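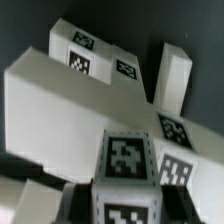
Learning to Read a House Before Taking It Apart

Iida Niskanen bought the old schoolhouse in Wuro for less than the price of a used car. The oldest part of it was built in 1809. The roof leaked, two windows were missing, and a birch tree had grown up against the back steps.

"I wanted to start tearing things out the first day," she said. "My neighbor told me to live in it for a winter first. I was annoyed, but I did it."

The neighbor was Esko Valtonen, a retired carpenter. He went through the rooms with her that fall and showed her which walls carried weight and which had been added later.

"People look at the paint," Valtonen said. "I look at the floor. If the boards run under a wall, the wall came after."

They found nine layers of wallpaper in the front room. Niskanen kept a strip of each one in a folder. The bottom layer was newspaper, pasted straight onto the logs, and she could still read part of a notice about a lost cow.

The work has gone slowly. The chimney had to be rebuilt from the attic up, and the mason was booked until June. Niskanen slept in the kitchen most of that year with a wood stove and a pile of blankets.

Asked what it has cost, she said she stopped adding it up. The windows were the worst of it. She had old glass cut down to fit, at around 100 euros a pane.

"I could have bought new ones for less," she said. "They would have been fine, too."

Valtonen still comes over most mornings. He has strong opinions about the porch, and Niskanen does not agree with them.

"He wants it square," she said. "It was never square. I'm leaving it."

She plans to paint the outside next, once she settles on a color.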